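Visit to the Gudeo Household Robotics Laboratory, Sesley
2 comments 1026 shares

Members of the Ronton Appliance Safety Group visited the Gudeo laboratory in Sesley in December. The party was led by Menaka Sarkar and received by Afroza Munasinghe, who manages the laundry trials. The purpose of the visit was to see two-armed robots at domestic tasks and to discuss how the laboratory handles faults.

The morning was given to a tour of the test rooms. After lunch the group watched a loading trial, in which the arms take clothes from a basket and place them in a front-loading washer. The first load went in without difficulty. During the second, the left arm stopped with its gripper inside the drum. The right arm did not stop. It went on lifting a towel toward the door opening and pressed against the left wrist until Rezaul Sivakumar, the operator on duty, used the emergency stop.

There were no injuries, and visitors remained behind the floor line throughout. The room was out of use for about 90 minutes while the log was read.

Mr. Sivakumar reported that the left arm had lost its connection and halted as designed. The halt signal should have gone to both arms, but a software setting changed earlier that week allowed each to stop on its own. Ms. Munasinghe confirmed that the setting had been reversed and that a joint stop test would be run before every session.

Our group also asked about power cords on the floor of the test area. Natália Sokol agreed that these should be kept clear of the route used by staff - a point already raised in the laboratory's own review, but not yet acted on.
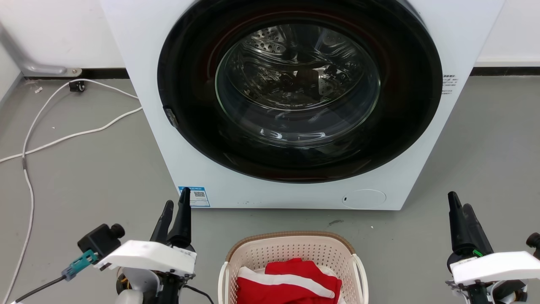 Laundry station at Gudeo, with the basket set between the two grippers. A white power cable loops across the floor to the left of the washer.

The trial was not repeated during our visit. The group thanks the laboratory for sharing the log on the same afternoon and for answering questions in full.

Gudeo has undertaken to send a written account of the fault. Members wishing to receive a copy should contact Dilruba Weerakoon at the Ronton office.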